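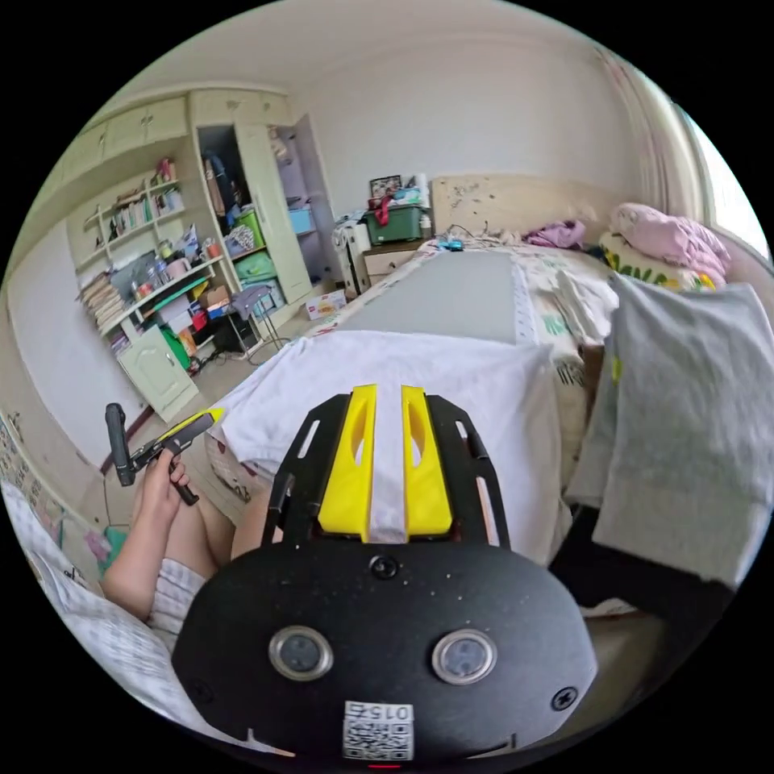

Ticket 2000: Linen shirt seams twisting after first wash
Product: Ravow long shirt, undyed, size 18
Store: Grovov online
Status: Closed – replacement sent

Customer report
Shirt bought in April. Washed once on a cold gentle cycle and dried on the line. Left side seam now swings forward and sits near the front of the hip. Right side seam has moved to the back. Hem no longer level. Customer has kept the tags and would like the same shirt again if it can be supplied straight, otherwise a refund.

9:10 am
Asked customer to lay the shirt flat, buttons done up, and measure how far each side seam has moved at the hem. Also asked for the batch code on the small label inside the left seam.

11:35 am
Customer replied. Both seams out by 6 cm. Batch code 164. No shrinkage noticed in the sleeves or across the shoulders. Colour unchanged.

11:50 am
Checked the care label wording against the customer's wash. Cold gentle, line dry in shade, warm iron while damp. All followed. Not a care issue.

1:15 pm
Pulled two unsold shirts from batch 164 and one from the batch before it. Washed all three together on cold gentle, line dried. Results to be added when dry.

4:40 pm
Both shirts from batch 164 twisted in the same direction as the customer's. The earlier shirt stayed straight. Cloth for 164 came from Stasiv, the earlier batch was woven by Roltar. Same weight on paper, but the Stasiv cloth feels harder and the front panels look to have been cut slightly off the grain.

4:55 pm
Sent findings to the workroom. They confirmed the roll was not squared before cutting. Remaining stock from 164 taken off the site until it can be checked piece by piece.

Can it be fixed at home?
Customer asked this before agreeing to a return. Advice given: wet the shirt, pull it on the opposite diagonal from hem to shoulder, then dry flat. This can bring a seam back by up to half, but it will move again at the next wash. Unpicking and resewing the sides won't help either – the panels themselves are off.

Resolution
Replacement sent in the Roltar cloth, same size and colour, with a prepaid satchel for the old one. Postage not charged.

Note for other tickets
If a customer reports twisting on a Ravow shirt, ask for the batch code first. For 164, skip the wash questions and offer a replacement or refund. For any other batch, get the hem measurement and pass it to the workroom.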